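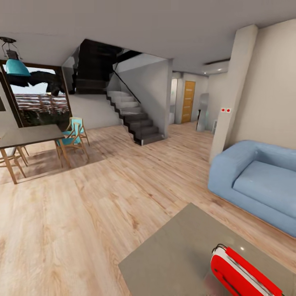

Re: Can a machine tidy a living room yet?
From: Janaína Trindade
Date: Jul 9, 2019

Facundo Quezada wrote:
> I keep reading that house robots are two years off. They were
> two years off when I joined this list. My question is small.
> If I leave something on the coffee table, can any machine you
> folks run go pick it up and put it back where it belongs?
> Not in a video with music on it. In a room.

Hi Facundo, hi all,

Fair question, and I can give you a partial answer, at least for the simulated apartment we use at Zindach (dining table at one end, stairs in the middle, sofa at the other). We've been running the "clear the coffee table" chore in there since April. 1000 tries so far, same arm, same gripper, and 725 of them ended with the thing picked up and put away. I was thrilled for a day or so and then I started reading the failures, which is never good for my mood!

I went through them in three piles, in case it helps anyone doing the same chore with other software.

1. Finding the thing. This is mostly solved, I'd say. A red and white case on a taupe-gray tabletop is about as easy as it gets, and the software picks it out even with the ceiling lights glaring off the gloss. We lost 106 tries here, nearly all of them in an older build that took reflections for objects (it was very fond of them).

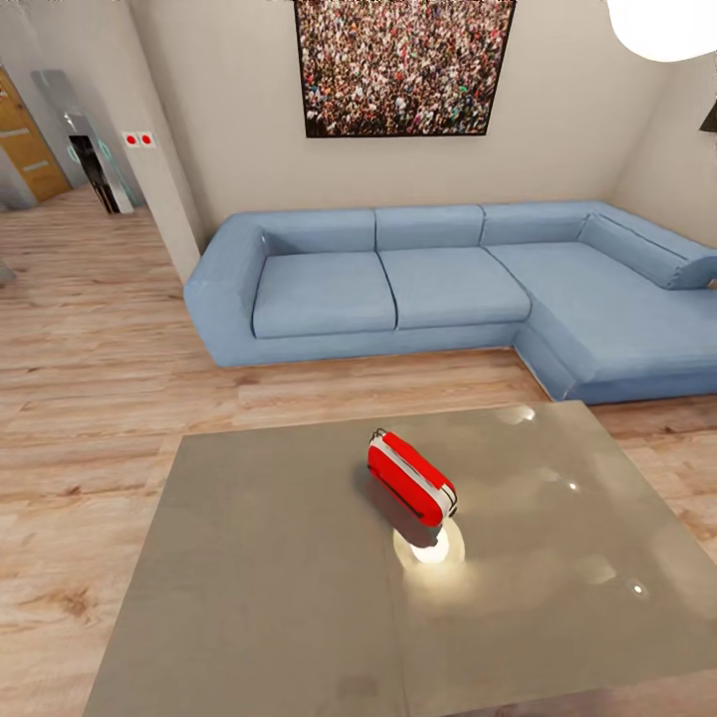
2. Getting the fingers around it. Ugh. The case has a rounded shape and lies on its side, so there isn't one obvious place to squeeze. And once you're in close you can easily be looking at plain tan surface, a seam and a bright blob of light, with the fingers wide open and nothing between them. The software needs to remember where the case was, and ours has a lousy memory. My colleague Cao thinks a slower approach would fix a lot of it. I think we need a second look from farther back before closing, and we've been arguing about that for weeks.

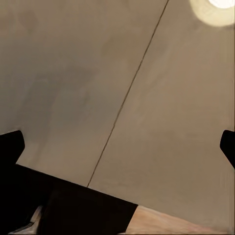 3. Putting it away. Fewer failures, but sillier ones. "Where it belongs" is a thing people know and the machine has to be told, every time, for every object.

So, Facundo: in a pretend room, with one object, most of the time. Your own room, with mail and cups and a sweater on top of everything? I wouldn't buy one yet. Has anybody here tried the Pellis planner on this? I'd love to compare notes, and I'm happy to send our failure logs to whoever wants them.

Janaína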